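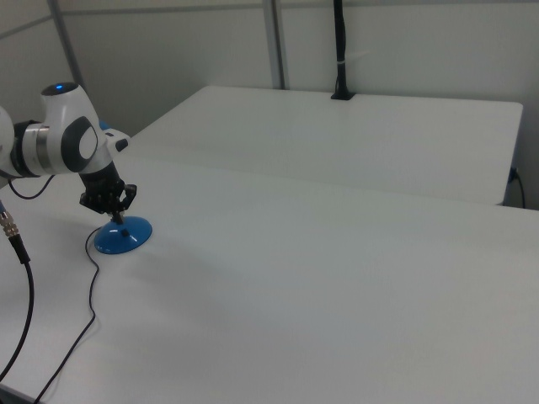
Corded desk items, room 404
17/11/2019

Spent today on the corded desk items from the Fildale box. Most of them came over in January without a list and have been moved from shelf to shelf ever since. Plan was to give each one a name, a shelf and a line in the Lodhi sheet, and to decide what to do about the cords.

Started with the blue base, the cone-shaped one with the short black stem and the thin black cable. In the sheet it was down twice, once as "lamp, blue" and once as "mic stand". Could be either. I went through the rest of the box for anything that would sit on the stem and found a lamp head with the wrong size collar and no microphone at all. Changed both lines to one: "base, blue, with stem and cable." If somebody finds the top half we can rename it then.

Marked it NOT FOR USE for now. I don't want it plugged into anything until the cable has been looked at properly. I have not opened it. Girish Vashisht has the small security bits and is back after the Jillura visit, so the base waits for him.

Cords

The thin ones are the nuisance. They had been wound tight around their own bases in the box and now they hold the shape. Laid out on the white table they wander all over and find the edge. Pulling them straight by hand does very little. I hung three of the spare ones from the rail by the door with a binder clip on the end of each and will look at them again tomorrow. Did not do this with the blue base, as I don't like the weight pulling where the cable goes in.

Winding from now on: loose loops, laid next to the item, one strip of hook tape. Nothing wrapped around the item itself. Please also stop using the elastic bands. Two had gone sticky and left marks on a gray cord, which took a while to get off with dish soap and a rag.

One reminder about the table. Thin black cord and thick black cord look alike when you are reaching across in a hurry. Follow it back to the item with a finger before you pull. I put a flag of white tape near the plug end of the thin ones as I went. Ran out of tape before the last few.

Cleaning

Glossy pieces pick up finger marks right away. Dry microfiber first, then barely damp, then dry again. The blue spray in the cupboard leaves a haze on the black desk fan, so I stopped using it on anything. Plain water was fine.

The old Grider labels came off some of the items in one piece and off others in shreds. Warm air for a minute helped on the bad ones. Where there was a number still legible I copied it into the notes column before peeling. Where there wasn't, I left the column blank. Don't guess these.

Shelves

Bases without tops now go on shelf 11, lowest board, standing up. Tops without bases go in the tray beside them so they can be tried against each other. Complete items that have been checked go on shelf 22. Anything with a question mark about its cord goes in the gray bin under the table, including the blue base once it comes off the table.

I moved the printer paper off shelf 11 to make space. It is on the floor behind the door until there is somewhere better.

The sheet is nearly done. The clip-on lights are not in it yet and neither is the clock. I also changed the "type" column so that it says only what a thing is for certain, and put the guesses under notes. The search will miss some of the old names for a while.

Left to do

Ask Girish about the bits, and whether he remembers a blue top to go with the base.
Buy white tape and hook tape.
Look at the hanging cords and take them down before anyone needs the rail.
Try the lamp head with the wrong collar on the other bases on shelf 11.
Add the clip-on lights and the clock to the sheet.
Find out if Fildale wants its box back. It has one broken handle and the lid does not close.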